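Can a robot do actual chores yet or is it all demo reels?
Home Automation > General > Robots

wallmont_dad
Thu 10 April
Serious question. My brother in law keeps sending me clips of arms folding towels. Has anyone here got a machine that does a real chore, start to finish, no babysitting? Vacuum doesnt count.

solderfumes
Dishwasher. Done since forever. Next question.

wallmont_dad
ha. You still load it though. Thats the chore.

kettleblack
No. We looked at a cell from Merkico for the shop last June, bin picking, small brackets. Great as long as every bracket was the same bracket. Mixed bin - stopped dead, waited for a person. Quote came back with 374 hours of integration on it. We kept the guy with the gloves.

EdinDervishi
Depends what you call a chore. I've got a two finger gripper on a bench arm and I'm trying to get it to tidy up after my kids. Not the house, one table. Stuff goes in the tray, thats the whole job. Blocks fine. Crayons mostly fine. Modeling clay is where it gets ugly.

solderfumes
Why clay of all things?

EdinDervishi
Because its what's on the table every night lol. And it never has the same shape twice. Block is a block. A lump somebody squeezed has a fat end and a thin end and you have to pick where to grab. Grab too hard and you've made a new lump.

kettleblack
So it's a 3000 dollar way to move one thing a few inches. My four year old does it for a cookie.

EdinDervishi
2907 with shipping but yes. And your four year old does NOT do it for a cookie, come on.

kettleblack
ok fair

mirabelle_t
I think you guys are too negative. Two years ago soft stuff was a flat no for hobby arms. Now people are at least trying it at home. Kitchen jobs are next, dough, wet sponges, all that.

kettleblack
Trying isnt doing. How many out of how many, Edin?

EdinDervishi
133 tries logged on clay so far. Not posting the hit rate till I redo the ones where I bumped the table. Better than I expected, worse than my wife expected. This is the setup from the gripper's side

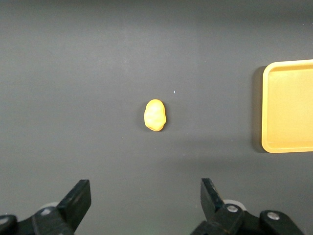 and the thing I keep fighting is the approach. Come in straight, jaws wide open, all good. Come in a bit off and one finger touches first and shoves the clay along. Then it's chasing it. Going slower helps, so does closing in two steps. Letting go is its own problem, clay likes to stick to one side.

solderfumes
Put some silicone tape on the fingers? Dimon sells rolls of it. Or dust the clay with cornstarch.

EdinDervishi
Tape maybe. Cornstarch no, then I've got a second chore.

mirabelle_t
Angelovski had a writeup on soft pads in the other subforum, worth digging up. I'd try pads before tape, tape edges peel.

kettleblack
Still say this isn't a chore. Chore is the WHOLE table, plus under the table, plus the bit ground into the rug. One lump on a clear surface is a lab test.

EdinDervishi
Sure. You gotta pass that one first tho.

wallmont_dad
So the answer for my brother in law is no?

kettleblack
No.

mirabelle_t
Not yet!

EdinDervishi
Ask me again when I've done the pads. Ordering a set tonight.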